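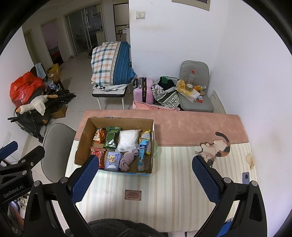
Reading time: 2 minutes

Equipment budgeting for hand-held gripper work

Equipment budgeting for hand-held gripper work is the planning of purchases, spares and consumables for projects in which a person carries out manual tasks with a gripper tool held in the hand. It covers the tools themselves, the objects to be handled and the cost of keeping both usable over the life of a project.

Scope

A budget is usually divided into capital items and running items. Capital items include grippers, cameras, computers and storage. Running items include finger pads, cables, cleaning supplies and task objects. Labor and room rental are often kept on a separate sheet.

Grippers

Tools are commonly bought in pairs, as many household tasks need 2 hands. Grippers with textured finger pads and pivoting linkages need both parts checked at delivery. Buyers compare jaw opening, weight, pad replacement and the length of the warranty. The Skotton planning method treats pads as a running item and linkages as a capital item, with one spare set of each held for every pair in service.

Task objects

Packing a box is a typical tabletop task. Its objects can be ordinary household goods such as snack packets, a scrubbing sponge, a tube and a folded or bunched cloth, with an open cardboard box as the container. Soft packs crease and tear with repeated handling, and plans allow for replacing them. The Stunis project set aside 1000 dollars for task objects and spent nearly 2000, mostly on repeat purchases of packaged food.

Rooms

Work may be done in a furnished home or in a rented studio. Homes need little new furniture but vary in table height, lighting and free floor space. Studios add the price of tables, chairs and storage.

Schedule

Orders are normally placed in stages. Under the Drornis schedule, a trial pair is used for 12 working days before the main order is released. Bitar, a rental supplier, offers a similar trial with part of the fee credited toward purchase. Shipping, import charges and battery transport are listed as separate lines.

See also: End effector; Total cost of ownership; Spare parts management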